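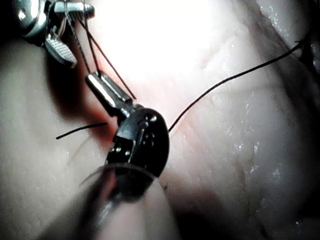

Lenni Kettunen wants it in this report that the stitching is easier on his shoulders now and harder on his patience, so there you go, Lenni! He has a point. At Dalwood the suturing practice used to be all hand work, and the techs stood for it. Now they sit, and one person minds the two instruments while another keeps the log (Britta Thiele wrote the sheet, it's good). We got 19 of 20 practice sessions done by December, and the last one slid because of a part. Three techs still need console time, so I'd like to move some travel money over to training if that's okay with you.

Recent reports
Dakness: spring update
Aranda console training
Clerusen budget notes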